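Chapter 7
When the Grip Is Lost: Faults in Handling Soft Materials

A cloth can be held at two points and still not be under control. 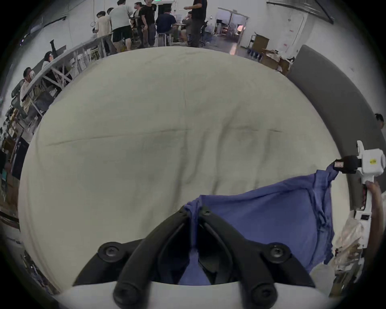

7.1 The Lineck incident

In September, a folding cell at the Lineck laundry works stopped in the middle of a shift. The left gripper had closed on a sheet, and the controller reported a good grip. In fact the fingers held only a thin fold, and this fold slipped out when the second gripper began to pull. The loose sheet was drawn into the belt drive. An operator, Xolani Molefe, opened the side gate and reached for it. The gate switch stopped the belt, but it did not stop the arm, which moved 10 centimeters more before it came to rest against his forearm. He had a bruise and was back at work the next day.

The report was written by Charmaine Oosthuizen, the safety engineer of the plant, and it was finished in November 2019. It does not blame the operator. It names two separate faults, and we will study them in this order:

The grip signal. The controller measured the distance between the fingers and compared it with a fixed limit. A folded edge and a full layer of cloth can give almost the same distance.

The stop circuit. The gate switch was wired only to the belt. The arm had been added later, and the circuit was never tested again as a whole.

7.2 Why soft materials are difficult

A metal part keeps its shape when we lift it. If it is dropped, we usually know where it will fall. A cloth changes its shape with every movement, and the force at one corner says little about the force at the other. Oosthuizen repeated the pull 100 times with the same sheet. The fold slipped in 30 of these trials, and in 90 percent of the slips the signal still said "closed."

Before you read section 7.3, write down what you would measure, besides finger distance, to know that a cloth is really held. Keep your answer. You will need it for the exercise on the Koivisto method at the end of the chapter.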